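Sterel Home Notes
Posted July 3, 2025
648 shares | 60 comments

Seven Small Fixes for the Table Where You Write Your Ghost Story

Everyone with a haunted-house novel in progress has a table, and the table is usually the scariest thing in the house. Mine had a wobble for the whole of chapters one through nine. I blamed the narrator.

What follows is housekeeping for people who write at night, in no order I can defend.
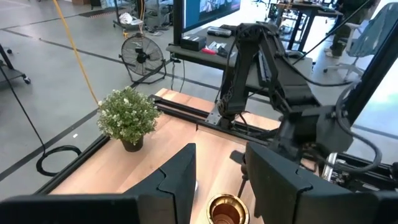
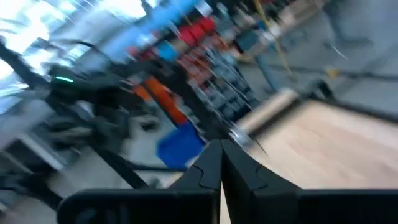

Wooden tabletops, with a brass-colored cup in the first photo.

Stop the wobble first. Find the short leg by pressing on opposite corners, then glue a slice of cork under it. Folded paper works until the paper gives up, generally in the middle of a seance.

Cup rings. If the mark is white, it's mostly moisture in the finish. Lay a dry cotton cloth over it and pass a barely warm iron across for a few seconds, no steam. Look, repeat, stop when you get bored. Dark rings have gone into the wood and you may as well write them into the plot.

Candle wax. Yes, I know, atmosphere. Let it harden, put ice in a plastic bag on top, and lift the wax off with an old library card. Never a kitchen knife. I have a long scratch that I now tell guests was there when we moved in.

Brass gone dull? A little lemon juice and baking soda on a soft rag, rinse, dry well. Skip it if the piece is lacquered or only plated, and skip it entirely if your ghost is the fussy kind who liked the tarnish.

Index cards. I bought a pack of 100 to plot my second book and used 14 before I had a murderer. Store the rest upright in a loaf pan. The loaf pan was never going to see bread again anyway.

The creaking chair. Tip it over and look at the joints. A chair that creaks when you sit down needs wood glue and a clamp left on overnight. A chair that creaks when you are across the room is outside the scope of this page.

Ink on the fingers, ink on the wood. Fingers: hand soap and sugar, rubbed in dry, then rinsed. Wood: blot, don't rub, and try a damp cloth before anything stronger. Test rubbing alcohol on the underside first. It will take off shellac faster than a bad review takes off your enthusiasm.

One more about light. A lamp to your left if you write with your right hand, and the other way around. I spent a winter working in my own shadow and thought the book was just getting darker.

Next month I'm doing drawers that stick. Bring a candle stub, it's the good kind of wax this time.

Share this page (648)
Comments (60)

Related
Quieting a Door Hinge Without Waking the House
Rondonel Lamp Shades: Cleaning the Pleated Kind
What to Do With 100 Rejected Pages
The Sonside Attic, Part 2: Mothballs and Regret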